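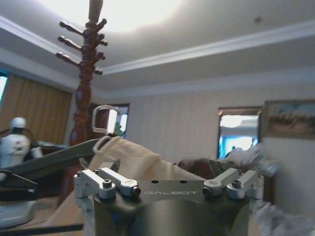
Borghild Forsberg asks whether bags can stay on the rack while the bed is being made. They can, as long as the straps are clear of the floor.

## 4. Resetting the room

### 4.1 Coat rack

1. Lift each bag or garment by its strap or collar. Do not pull on the cloth.
2. Close any buckle before hanging the item again.
3. Limit each hook to 2 items.

**Caution:** Metal rings can scratch the wood. Turn them outward – toward the room – when you hang a bag.

### 4.2 Bed

1. Take everything off the bed that is not bedding, including clothes and towels. Guest items go on the chair, folded once.
2. Pull the duvet down to the foot end and let it air while you do the pillows.
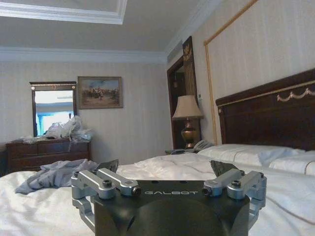

3. Shake each pillow by its short sides and stand it against the headboard.
4. Smooth the bottom sheet from the middle toward the edges, then tuck it in.
5. Draw the duvet up and fold the top edge back 300 mm.

**Note:** Tresomia duvet covers are washed at 60 °C. Put stained ones in a separate bag and write the room number on the tag.

Report torn covers to Unnur Stougaard before the end of the shift.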